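Workshop tips for a student robot arm: cables, tape and the table

Category: Workshop Tips > School Clubs > Small Robots 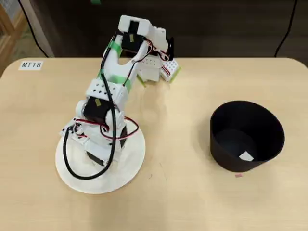
The white printed arm and the black container on our club table.

Our robotics club, Zellham, works with small printed arms in the evenings. The task for this term is simple to say: the arm must pick up small things and put them in a container. I write down the tips which helped our students most, and maybe they help at your table also.

Tape the cables to the arm, but leave slack at the joints. We use green tape on the upper arm, one band low near the shoulder and one higher up. Before you press the tape down, move the joint by hand to both ends with the power off. If the cable becomes tight, give it more length.

Put yellow tape on the motors. A small piece is enough. Write the motor number on it with a thin marker, and write the same number in your notebook. When two students repair together, they can say "number three" and both look at the same motor.

Choose a container with a wide opening. Our first one was a drinking glass, and the arm knocked it over all the time. A wide cylinder forgives a small mistake in the program. If it slides, put a piece of rubber shelf liner under it.

Mark the places on the table. Once the program works, you want the container to return to the same spot every time. A small sticker at its front is easy to see and comes off later without damage. Clean glue from a wooden top with a little cooking oil on a cloth, wipe with soapy water, and dry it right away.

Begin slowly. We let every new program run 8 times at low speed before anybody makes it faster. One student watches the arm and keeps a hand on the power switch, another one watches the screen.

Look at the screws each week. Printed plastic does not like strong force, so turn the screwdriver with two fingers only and stop when you feel resistance. For a screw hole that is worn out, a thin strip of paper inside the hole holds for one more meeting.

Keep spare parts in an egg box. Ours has the short screws on the left and the long ones on the right. It cost nothing, and it stands on the shelf beside the tape.

The next club day of Zellham is in August, and the students will try the same task with the container 27 cm from the base.

Last updated: 21 July 2023

Contact | © Dirkonia Workshop Pages | Back to top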